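Lullura, comparaison de pinces sur banc à deux bras

Bonjour et bienvenue ! Ce fichier accompagne le jeu Lullura, que nous avons préparé à l'atelier Fostwood pour comparer deux jeux de doigts, les Ninus et les Meinecke, sur une tâche qui nous donne du fil à retordre depuis le début : ranger des aliments factices dans un sachet à fermeture zip. Prenez le temps de lire la partie sur les réglages avant de lancer quoi que ce soit, elle vous épargnera quelques soirées (les nôtres y sont passées).

Contenu

Le jeu compte 3 000 essais, répartis entre les deux jeux de doigts. Pour chaque essai, vous trouverez les vues de poignet, la vue fixe, les positions articulaires et l'ouverture des pinces, plus un petit fichier de notes rempli à la main par l'opérateur. Les notes sont inégales, nous le savons bien, mais elles valent la lecture : c'est souvent là qu'on apprend qu'un doigt a glissé sur le film ou que le sachet s'est refermé tout seul au mauvais moment.

La tâche

Les objets attendent dans un panier blanc ajouré, le sachet est posé à plat devant. Un doigt peut tenir le bord du zip pendant qu'un objet approche de l'ouverture, et toute la difficulté est là : trop de serrage et le bord se plie, pas assez et il s'échappe. La poire nous a servi d'objet difficile, avec sa forme qui tourne entre les doigts dès qu'on la prend un peu trop haut. 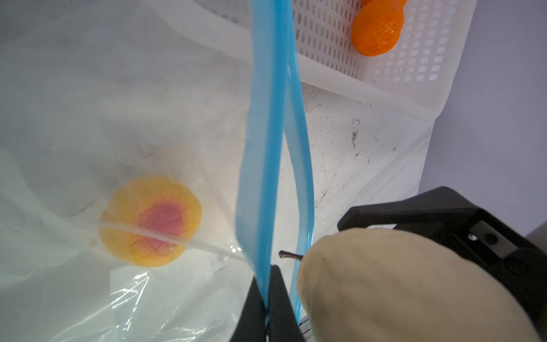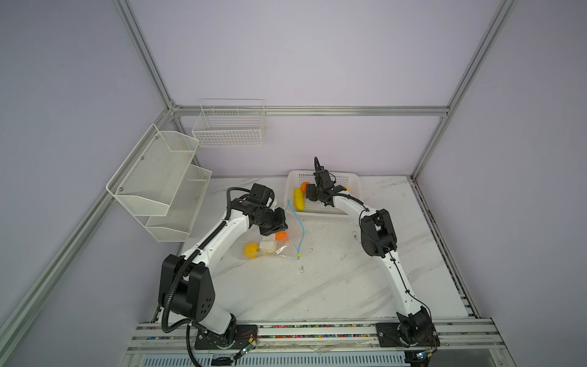 Vue de poignet avec la poire dans la pince, puis vue fixe des deux bras au-dessus de la table.

Réglages

Les deux jeux de doigts ont été essayés avec le même contrôleur et la même limite de vitesse. Nous avons seulement repris le seuil de fermeture à chaque changement de doigts, et il est inscrit dans l'en-tête de chaque essai. Si vous rejouez les trajectoires chez vous, recalibrez d'abord les caméras de poignet ! Un petit décalage passe inaperçu sur un fruit rond, mais il se paie tout de suite sur le zip.

Ce qui manque encore

54 essais n'ont pas de notes et sont rangés dans un dossier à part, vous pouvez les ignorer sans scrupule. Les reflets du plastique gênent aussi la segmentation du sachet, et nous n'avons pas de bonne solution à vous offrir pour l'instant. Si vous en avez une, nous sommes preneurs.

Version 3, mise en ligne le 1er nov. 2022. Pour toute question, écrivez à Delyth Pumphrey, qui tient le dépôt à jour et répond volontiers, même aux messages très longs.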